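Flavley Remote Teaching Kit: three months of use

The kit lets one person drive a robot arm from a handheld controller and save each run as a demonstration. We bought it in October to replace hand guiding, where you grab the arm and push it through the motion. It cost 1,834 dollars with the software license. The Jarer kit we looked at first was 900, but it only does hand guiding.

Setup took most of a Sunday. The controller paired without trouble. The camera software did not, and I had to install it twice before both the fixed views and the wrist view recorded together. The manual covers this in one line.

Driving the arm is easy to learn. The controller follows your hand closely, and the scale setting lets you slow everything down near the object. At full scale I overshot a lot. At the lowest setting I could place the fingers where I wanted, though my wrist got tired after 90 minutes.

Our main task is picking up a bottle of hand soap. It is harder than a block: the plastic is clear and the pump head gives you little room for the fingers. Hand guiding put our arms in the camera views, and we threw out many runs for that. With the controller you can stand well back.

Saved runs go into a plain folder, one per attempt. Playback is good. You can scrub through all the views on one timeline and trim the ends. Search is poor, and past 1,000 runs the list takes a long time to open.

The gripper trigger is my main complaint. It has a dead spot at the start of its travel, so closing always comes a little late. An update from Flavley made it smaller but did not remove it.

I would buy it again for small pick tasks. For anything that needs a feel for force, I would still guide the arm by hand.

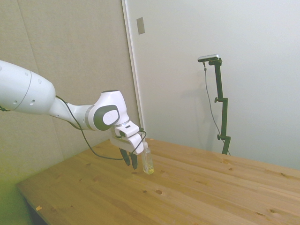
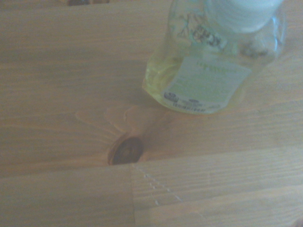
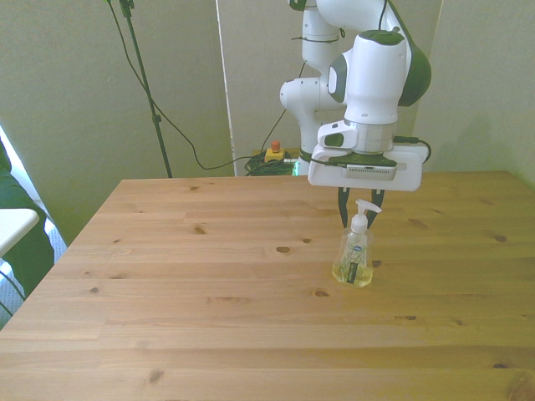

The soap bottle on our pine table

Abdelaziz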